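Home Gallery Workshop Notes Visit Contact

Folding Boxes at Pomside

Anyone who has bought a jar from us at the fall market has carried it home in one of these boxes, and I get asked about them more than I get asked about the jam, so I thought they should have a little page of their own. They come to us flat from Kavanagh in bundles of 75, tied with string, and we go through up to 3,000 of them between July and the holidays. Kathleen Carroll taught me how to fold them my first summer here (she folds while talking on the phone, and has never once looked down) and I have been trying to catch up with her ever since.

They're plain tan corrugated cardboard, nothing fancy, and I love them for that. The folds want to be made firmly the first time – if you're timid about it the sides spring back at you, and then you're chasing a flap all over the place. Go along each crease with the side of your thumb, get the walls standing, and leave the tabs for last. On a cool morning the board is a bit stiff and you have to coax it. Kathleen says it's the same as pie dough, and I've never quite worked out what she means, but I think of it every time I sit down to a fresh bundle.

We do keep the spoiled ones, by the way. They go under the tomato plants, or home with whoever has a cat.
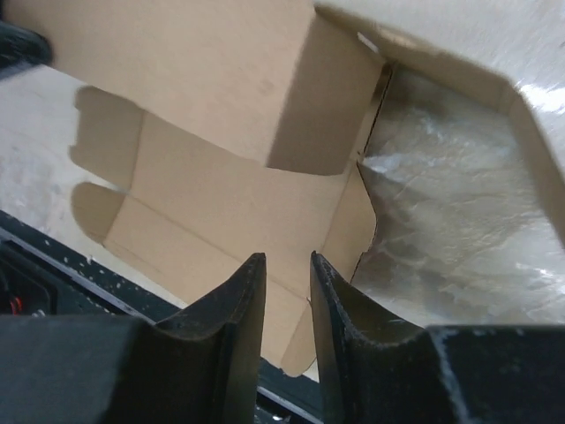
Partway through a fold, with one side wall standing up from the big panel.

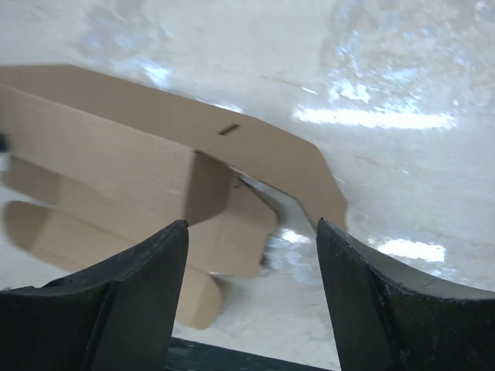 Charmaine Tshabalala

The little slot in the long panel, in the second picture, is the part people always ask me about. Come by the packing room any morning before ten and I'll gladly hand you a flat one to try – you may take it home with you afterward, however it comes out.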